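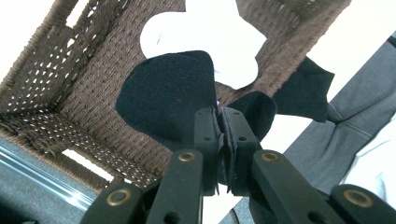
Where Do the Umbrellas Go? A Study of Lost Property on the Kakent Bus Line

Final report, Introduction to Field Methods

Background

The Kakent line runs from Fudham to Rekholm with a stop at Moen, where most people change for the train. Our group rides it to class. Between us we had lost two umbrellas, a lunch bag and one good glove before the semester was a month old, and when the instructor asked for a topic "close to daily life," we felt we had already started collecting data.

The question we settled on was simple. When someone leaves an item on a bus, what decides whether they ever come back for it? We guessed price. We were wrong, though it took us five weeks and a lot of standing in drafty hallways to be wrong properly.

Method

The lost property office at Rekholm keeps a paper log. Each entry gives the item, the stop where the driver found it, the day it came in and, if the owner shows up, the day it went out. The office let us copy entries as long as we left out names and phone numbers and did not sit in the good chair. We copied 1000 entries, working backward from June, and sorted them by type.

Sorting was harder than planned. The log is written by whoever is at the counter, and one person's "bag" is another person's "sack, blue, smells of oranges." We argued for most of a Wednesday over whether a scarf is clothing or an accessory. It went under clothing. One member of the group still considers the matter open.

We also interviewed 37 riders at the Moen stop while they waited for the bus. Each was asked whether they had ever lost something on the line, whether they tried to get it back, and if not, why not. The interviews were short, partly by design and partly because the bus kept coming.
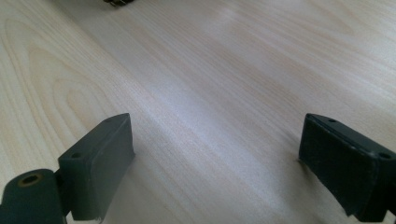

Results

Keys, phones and wallets were usually claimed, most of them within two days. This surprised no one, including the office staff, who told us so before we had opened the log.

Umbrellas were almost never claimed. Neither were hats. Single gloves did a little better than pairs, which we can't fully explain. Our best guess is that a person with one glove left at home has a daily reminder, while a person who has lost both can pretend they never owned any.

Price turned out to be a poor guide. Some fairly expensive headphones sat in the log unclaimed all winter, while a plastic lunch box with a cracked lid was picked up the next morning. The stop mattered more. Items found at the Rekholm end, a short walk from the office, went home far more often than items found at Fudham, where getting your hat back means riding the whole line in both directions on the bus that took it from you.

The interviews pointed the same way. The most common answer to why people had not tried was that they didn't know there was an office. The next was that they knew, but it closes at 4:30.

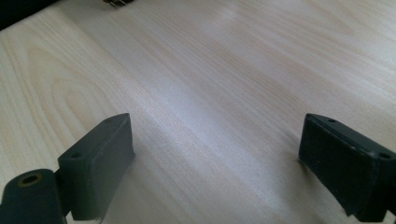
Several riders said they would have gone if they could have called first to check, and the office does have a phone, but the number posted at the Moen stop is missing its last digit. We reported this. As of writing it is still missing.

Limits of the study

The log only records what drivers hand in, so anything pocketed by another rider is invisible to us. We also interviewed at one stop only, in cold weather, and people waiting in the cold may be harsher about the bus company than they would be in spring. Two of us also turned up in the log as owners of unclaimed umbrellas. We left those entries in.

Recommendations

Fix the phone number. Keep the office open one evening a week. Put a shelf at Fudham so that items found there can stay for a few days before traveling to Rekholm. The umbrellas are probably beyond help, and we suggest lending them out at Moen when it rains.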